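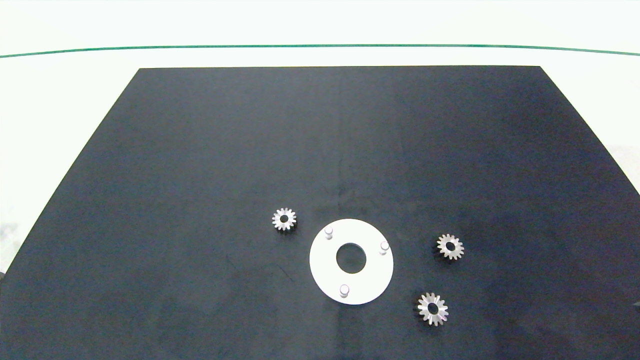 My uncle left me a violin and a letter saying it was an Onetti, and I believed neither the letter nor my uncle. He had once sold a neighbor a share in a racehorse that was already dead. So when the man at Flornero's took the lid off the case and lifted the thing out with both hands, I kept my coat on. He had a black board lying flat on a white surface, a big dull one with thin scratches running every which way, and I looked at the scratches while he hummed. I thought a man who charged what he charged could buy a new board. Then I thought that maybe the scratches were part of the act, like the half-glasses and the humming.

"Where did your uncle get it?" he asked.

"He said a widow gave it to him."

"They usually say a widow."

I liked him a little better for that. He told me to come back in a week. He wanted to show it to a colleague named Mac Giolla, who knew the Onetti shop the way other men know baseball. I asked what Mac Giolla cost. He named a figure and I laughed out loud, but I paid half of it, in cash, and he wrote me a receipt on the back of a concert program.

On the bus home I went over the letter again. It was two pages in my uncle's slanting hand. The widow was named Lurdes Arruda and she lived over a bakery in Jostham. Her husband had played in the opera house for years, and when he died she couldn't stand to see the violin on top of the wardrobe. My uncle had carried her groceries up the stairs all one winter, and in May she gave it to him. He never played a note on it. He wanted me to have it because I had "the ear."

I don't have the ear. I took lessons for 3 months when I was 8 and the teacher asked my mother to stop bringing me. And my uncle carrying groceries for anybody was harder to swallow than the Onetti. He used to leave his own groceries in the car until somebody else got hungry.

Still, a name is a thing you can check. I called the bakery in Jostham, expecting it to be a shoe store or a hole in the ground. A woman answered and I could hear trays banging.

"Arruda?" she said. "Upstairs. You want me to yell for her?"

I hung up. I'm not proud of it. It had not crossed my mind that she might be alive, and for a minute I stood in my kitchen feeling caught, as if I were the one who had made her up.

Then I got suspicious again, which took no effort. Anyone can find a widow over a bakery. It would be just like him to pick a real one. I worked it out while I washed the dishes: he reads her name on a mailbox, he likes the sound of it, he puts it in a letter. By the time the pan was clean I had him convicted.

I drove out there on Tuesday, December 24, 2019, telling myself it was on the way to my sister's. It was 112 miles out of the way. The stairs were steep and smelled of yeast. She opened the door on the chain and looked at me with one eye.

I said my uncle's name.

"He's dead?" she said.

"In the fall."

She took the chain off. She was small and cross and she didn't offer me a chair, so I stood by the stove with my hat in my hands. I asked whether she had given him a violin.

"Gave!" she said. "He bought it. He paid me every month, and then he paid me when he had no money, and I told him to quit it and he wouldn't."

"He wrote that you gave it to him."

"Well, he was a liar," said Lurdes Arruda. "You didn't know?"

I asked if her husband had played it in the opera house. She said her husband had sold tickets in the opera house. He bought the violin from a man in the lobby, and he was a liar too. She began cutting up an orange.

"And the groceries?" I said. "Did he carry those?"

She put half the orange on a saucer and pushed it across the counter at me.

"Who do you think brought this?" she said. "He paid the boy downstairs ahead. It runs out in the spring."

I ate the orange. When I got to my sister's there was a message on my phone from Flornero's. Mac Giolla had come early and wanted to talk to me in person, about the label in particular. I played it twice, trying to hear in the man's voice which way it had gone, and then my sister called us in to eat.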